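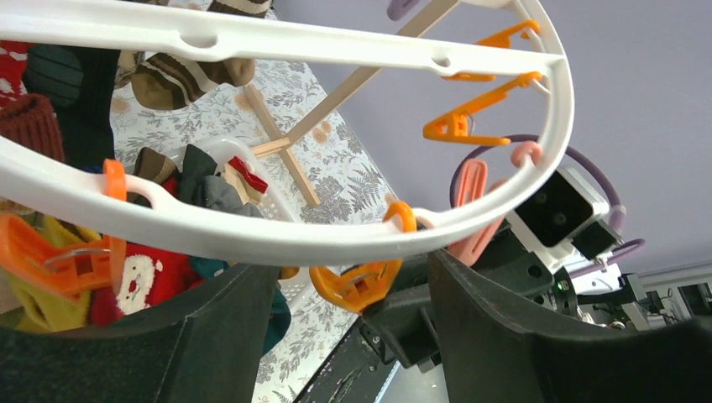 Notes on the breath testing changes in Pultdale, as the county switches its evidential instruments in May. Thread, mostly for people who handle the paperwork.

The old bench units are being replaced with the Fevunus model. One at the jail intake, one at the Kokar substation. Patrol cars keep the handheld screeners they have now. Handheld results are still for probable cause only and don't go in as evidence.

Observation period is unchanged in practice but the form is different. The start time now goes in its own box, in 24-hour format. If the subject burps or vomits, the clock restarts and you write a second start time. Do not cross out the first one.

Two breath samples per test, as before. The instrument compares them and rejects the pair if they're too far apart. A rejected pair is not a refusal. It prints as "no agreement" and you run a new sequence with a new observation period.

Calibration checks use dry gas now, so the wet bath simulators go away. Cylinder lot number and expiration print on every ticket. Check that the lot on the ticket matches the lot on the cylinder – the instrument only knows what somebody typed in.

A check is forced every 300 tests or at the scheduled interval, whichever comes first. The unit locks until it passes. Plan for this on holiday weekends. The Kokar unit can cover for intake, but that's a 36 minute drive each way and it counts against your two-hour window.

Last year the county ran 492 evidential tests. More than 200 of those were between 10 p.m. and 3 a.m., so the overnight shift gets trained first. Sessions are at the substation, Wednesday, 7 a.m., right after shift change. Bring your current operator card.

Records: tickets upload to the Dai system overnight. The paper copy is still the original for court. Dai shows the result, both sample volumes and the last calibration check, but not the operator's notes. Those have to be scanned separately.

Question from replies about old cases. Logs from the retired units stay with the county lab. Discovery requests go to the lab's records desk, same form, and you need the serial number of the old unit – it's at the top left of the ticket.

Blood draws are not affected by any of this. Same kit, same chain of custody form, same refrigerator.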